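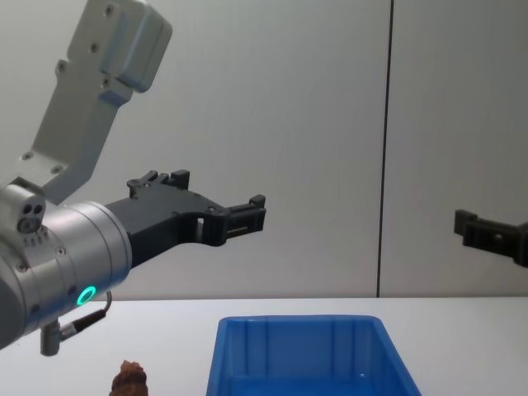

A white tabletop.

White tabletop

A white tabletop is the flat upper part of a table, finished in white or made from a material that was white to begin with. You'll find them in kitchens, workshops, offices, classrooms and craft rooms, and I've owned enough of them by now that I was asked to write this entry (thank you, Catrin James, I think). I've tried to stick to what is generally agreed on, but my own preferences do creep in, mostly in the part about stains.

Terms

The word "tabletop" gets used two ways. It can mean the slab alone, sold without legs, or the surface of a finished table that you'd never dream of taking apart. Shops like the first meaning. Everybody at home uses the second. "Worktop" is a near neighbor, but to me that means something fixed in place, usually over cabinets, while a tabletop can be carried out the door if you have a friend and a screwdriver.

Materials

Most of the white tops sold for home use are particleboard or fiberboard with a white surface bonded on. They're cheap, they're flat, and they hate standing water at the edges. Painted solid wood is prettier up close and moves a little with the seasons, so you may see fine lines open up at the joints in winter. Then there are solid surface sheets, the same color all the way through, which you can sand when they get scratched. Glass painted white on the underside turns up too – lovely to wipe, noisy to set a mug on. Stone and quartz blends are at the heavy end and need a frame built for them.

You can't always tell these apart from a few steps away. Look at the edge, or better, look underneath, where makers rarely bother to hide anything.

White isn't one color

I learned this one the slow way. I had a Broletti desk, bought a Smits top to extend it, and both were sold as plain white. Side by side, one looked like milk and the other like printer paper! The sheen matters just as much as the shade. Gloss bounces the ceiling light straight into your eyes, matte holds on to pencil marks, and satin sits in between, so that's what I usually buy. If you're matching two pieces, get a sample and put it down flat next to the old one, in the light you'll be working in. Older white finishes can also yellow, especially near a sunny window. Lift a lamp base in August and there's your original color in a neat circle.

Size and thickness

Tops sold on their own come in all sorts of sizes. The one I'm writing on is a Zullia, 100 centimeters long and 50 deep, and it's fine for a laptop and a cup of coffee but hopeless for cutting fabric. Thin tops sag if the legs stand far apart, and a rail screwed along the underside helps a lot. Check your screw length first, please. I have a small volcano in the middle of an old desk from the time I didn't.

Why people choose them

Small parts show up well. Tiziana Santoro repairs watches at hers and swears she finds a dropped screw in seconds, where on her old walnut table it was gone until spring cleaning. White also throws light back up into a dark room. The price you pay is that crumbs, hair and ink show up every bit as well, and dark objects can look stark against it.

Cleaning

Warm water, a drop of dish soap and a soft cloth handle nearly everything. Dry the edges afterward. For ballpoint I use rubbing alcohol on a cotton pad, tested in a corner first, and for tea rings a paste of baking soda, rubbed very lightly. Keep scouring powder away from gloss. Melamine sponges work (I go through a pack of Amach ones every couple of months), but they're a fine abrasive and will leave a dull patch if you lean on them.

See also: Desk; Trestle table; Workbench; Edge banding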